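Provcombe finger pad comparison, hand-held grippers

README for the October release

What this is

Recordings and notes from trying two kinds of finger pad on the hand-held grippers we use for collecting demonstrations. The question was a narrow one: does the perforated honeycomb pad hold small household objects better than the plain ribbed pad we had before, and does it cost us anything in camera tracking or operator comfort?

The set holds 369 episodes. Each episode is one person, wearing a headset and holding a gripper in each hand, doing one short task from start to finish. Both grippers carry the same pad type within an episode. We did not mix them.

Folder layout

episodes/ one folder per episode, numbered from 0001
calib/ lens and marker calibration, one file per gripper
notes/ operator notes, typed up by Leanne Entwistle
splits/ text files listing the episodes for each pad type
tools/ scripts for playback and for checking timestamps

Inside each episode folder there is a wrist video for the left gripper, a wrist video for the right gripper, a pose file for each, a finger opening file and a short info file. The info file gives the pad type, the task name, the operator code and the result as marked by the operator at the time.

Pad names

"Jarum" is the honeycomb pad. "Mottram" is the ribbed pad. These are our workshop names and they appear in the info files in lower case. Some early files say "hex" where they should say "jarum". The loading script treats the two as the same, so leave them alone unless you are writing your own loader.

Tasks

cup_stack: lift a paper cup and set it inside another
cloth_fold: fold a tea towel once, two hands
lid_turn: hold a jar with one gripper and turn the lid with the other
pen_drop: pick up a pen lying flat and drop it in a mug
card_lift: pick a playing card off a bare table

card_lift was added late and has fewer episodes than the rest. Kirsty Horrocks wanted it in as the hardest case for a soft pad, and we agreed it was better to have a short set than none.

What we found

The Jarum pads were easier to use on the pen and the jar lid. Operators said they squeezed less to get the same hold. On the tea towel there was little in it. On the playing card the Mottram pads did better — the stiffer tip gets under the edge, where the Jarum tip tends to fold back.

The Jarum pads pick up lint from the towel and need brushing out. We swapped each pair after 2,000 closes whether or not it looked worn.

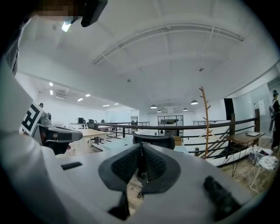 Tracking was the same for both pads, as far as we can tell. Most of the dropouts came when one gripper passed in front of the other and hid its marker, and that depends on the task far more than on the pad. lid_turn is the worst for it. Gaps in the pose file are left as gaps; we have not filled or smoothed them.

Known problems

The finger opening reading drifts over a long session. Nelli Halonen's script tools/zero_opening resets it from the first closed position in each episode. Run it before you compare openings between operators.

In 10 episodes the left and right videos start at different times. They are listed in splits/late_start and are left out of both pad lists.

Version 2 of the info file has a field called grip_feel, scored by the operator. Version 1 does not. Please don't read a missing score as a low one.

Use and contact

For use within Provcombe and by the Cernley group. Faces are blurred; if you find one that isn't, tell Lacey Holroyd and give the episode number. Questions about the pads go to Ida Wendt, who also has the print files.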